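Sedell Home Forum > Kitchens > Storage and layout

Thread: Counter as permanent dish storage - load, edge strip, layout

plernus_k
Posted 2022-01-21
We have one run of white counter, 80 in long, and not enough wall cabinets. Since December the daily tableware has lived on the countertop: plates, bowls, mugs, flatware. Bottles and dry goods go along the back. Two questions. First, is there a practical limit to what a counter like this should carry full time? Second, what is the best order front to back? At present it is whatever order the dishes came out of the rack.

bouvier_fan
The load is a non-issue. A few plates and mugs are nothing to a countertop supported by cabinet boxes. The problem is the front edge. Anything flat that sits right behind the edge gets caught by a sleeve sooner or later. Keep the first 4 in clear and put plates at the back.

gridline
Disagree on plates at the back. Plates are low, so if they go behind bowls and mugs you reach over everything to get one. Tall at the back, flat at the front is the standard order for a reason. I would accept 2 in of clearance and leave the plates where a hand can get at them.

bouvier_fan
Standard for shelves, where there is a door. An open counter next to a walkway is a different case.

plernus_k
Current state, with the second set out on the table. The flat orange plate is the one near the front left corner. Bowl is behind it and to the right, one mug between the two and one further right, forks and spoons lying flat in front of the mugs.

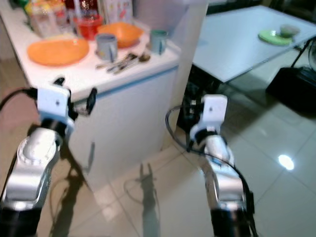 Should flatware be stored loose on the countertop?
Only for short periods. Loose forks and spoons spread out and collect crumbs underneath, and every wipe-down means moving each piece. A shallow tray or an upright holder lets you lift the whole set in one go.

gridline
Agree with the above, and a tray is the cheaper option. Mine is from the Mula range, 65 mm deep, and it takes a full set for four. Any deeper and the teaspoons disappear.

I would also separate by use. Breakfast items (bowl, mug, spoon) in one group, dinner items in another. You are mixing them now, so every meal disturbs the whole counter.

tile_and_grout
Nobody has mentioned the floor. That is tile. A mug that goes over the edge onto tile is finished, and possibly the tile with it. On vinyl I would side with gridline. On tile I side with bouvier_fan.

plernus_k
Noted. The dishes by the tall white panel are the ones I reach for most, so the teal-green mug will stay on the right. I can move the plate back and put the bowl on top of it.

bouvier_fan
Fine, as long as the bowl sits level. A bowl that tilts on the plate under it will walk when you close a drawer.

gridline
Still think you are solving the wrong problem. A 500 mm wall shelf above the back row would take the bottles and packages, and then there is depth for everything else. The boxes at the back are using the best part of the counter.

plernus_k
Rental. No drilling.

gridline
Then a freestanding riser with legs. Measure the depth first - several of them are sold for deeper counters than yours and will overhang.

tile_and_grout
And wipe under the legs once a week. They hold water.

plernus_k
Will measure tonight and post the depth.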